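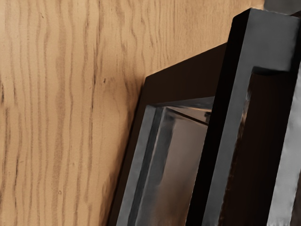 Lituvard Hand-Guide Kit

Sold by Sorkgate. Fits Jaidee arms with a two-finger gripper.

The kit gives you two ways to show an arm a job. You can hold the wrist handle and push the arm through the moves yourself, or sit back and drive it with the remote. Both save to the same file. The simulator, with its box-on-a-table practice task, comes with either version.

The maker's leaflet says 30 demonstrations will do for a simple pick. We would plan on 200, and more if your parts turn up at odd angles. "No expertise needed" is also generous. A clumsy demonstration teaches a clumsy move, and the software won't warn you.

Hand guiding is the better half of the kit. The remote lags a little, and judging depth from a wrist view takes practice, especially with the gripper close to an edge. Try it in the simulator before you pay for the full licence.

In the case: wrist handle, remote, 3 m cable, software key. Arm and gripper not included.

Drarnodent controllers: not supported, whatever the old brochure says. Returns accepted until the software key is used.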